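Interior Finishes, Unit 5
Wood floors in pattern: chevron and herringbone
Course handout, Giltmont Evening School
Prepared by Liam Ó Néill

Read this before the workshop and bring it with you. We will not have time to go over the terms again at the bench. The layout exercise at the end is due with your sketchbook.

1. Terms

A parquet floor is one made from short pieces of wood set in a repeating pattern. The two patterns people mix up most are chevron and herringbone. Both make a zigzag, and plenty of sellers use the names loosely, so go by the cut of the ends.

In herringbone the blocks are plain rectangles. The end of one block butts against the side of the next, which gives a broken, stepped zigzag.

In chevron the ends are cut at an angle. Two blocks meet point to point, and the joints line up in a straight seam that runs the length of the room. Because of the angled cut you need left-hand and right-hand pieces. Check that you have equal numbers before you open the glue.

Photos taken at a low angle can make one look like the other. If you are matching an existing floor, get down on your knees and look at a joint. 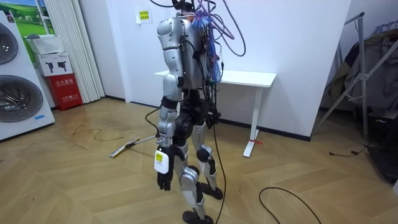 2. Choosing a direction

The points of the zigzag normally run along the longer dimension of the room, or toward the main window. In a square room, stand in the doorway and decide which way you want to look. Once the center line is snapped you are committed.

Light-toned wood shows the pattern mostly through shadow at the joints and small changes in grain. Dark wood hides the joints more. With a pale floor, mix blocks from several boxes as you go, or you will get a patch in one corner that is a shade off from the rest. I did a hallway in the old Trurard building one February and used the boxes in the order they came off the pallet. The patch is still there.

3. Subfloor

Dry, flat, clean, solid. Pattern floors are less forgiving than long boards, as each short block follows the dip beneath it. Lay a straightedge in both directions and mark high spots with a pencil. Sand the high spots first and fill the low ones afterward. Vacuum twice.

Let the wood sit in the room with the boxes open. Follow the time given by the supplier and have the heating set the way it will be when the room is in use.

4. Setting out

Find the center of the room and snap a chalk line down it. For herringbone, snap a second line parallel to the first to guide the corners of the blocks. For chevron, the center line is your seam.

Dry-lay the first 16 blocks without glue. Measure from the line to the tip on both sides. If the two figures differ, fix it now. A small error at the start grows with every row and by the far wall it will be obvious.

Leave an expansion gap at all walls, door frames and pipes. The baseboard covers it.

5. Living with the floor

This section was added after questions from the Nic Giolla group, who had clients asking about workrooms and studios.

Furniture with thin legs puts a lot of weight on a small spot. A desk or table on slim legs should have felt pads or small cups under each foot. Check the pads when you clean – grit gets stuck in the felt and then it works like sandpaper.
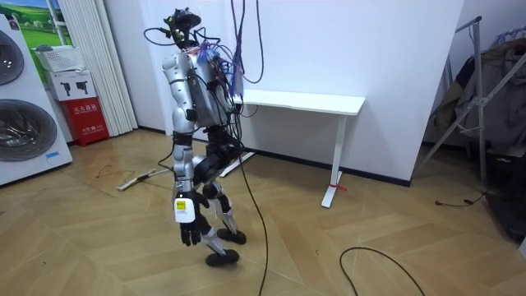
Cords that stay on the floor should be routed along the wall where possible. Do not tape them down. Strong tape can pull finish off when it is lifted, and the mark runs across the pattern where everybody will see it.

Sweep with a soft broom or a vacuum set for hard floors. Damp mop only, with the mop wrung out well. Standing water gets into the joints, and a patterned floor has far more joints than a plank floor.

For a damaged block, cut it out from the middle and work toward the edges with a chisel. On herringbone this is a fair job for a beginner. On chevron the angled ends make it slower – expect to trim the new piece 3 or 4 times before it drops in.

6. Exercise

Draw a room 16 feet by 12 feet at a scale of your choice. Show the center line, the direction of the points and the expansion gap. Fill in one quarter of the room with chevron and one quarter with herringbone, using the same block width for both. Write a short note on which one produced more waste at the walls.

Sample blocks are in the Trorberg cabinet, shelf 42. Sign them out and put them back in pairs.

Drawings are due 10th July.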